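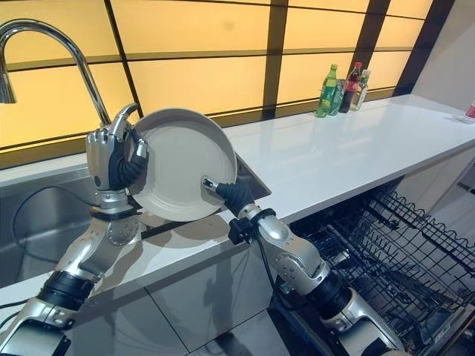 Visits

Fletach open day, Tellard site, 29 April 2026

We got to the Ross building just after lunch and joined the second group. Fletach had let in 100 people for the day, 4 groups in all, so there was a queue for the kitchen.

The kitchen is where they show Fleler, their two-armed robot, handling crockery. It held a plate up in both hands over the worktop, next to the sink. We stood behind a rope - close enough to hear the motors, which were quieter than I expected.

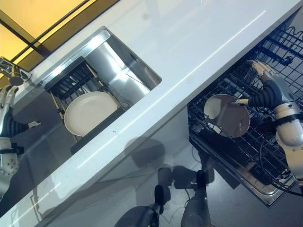 Can visitors try the controls themselves?

Only at the July open day, when a practice arm will be set up in the foyer.

The second part of the kitchen session was at the open dishwasher, with a plate held by its rim over the racks. Tea was in the canteen afterwards, and the car park is free.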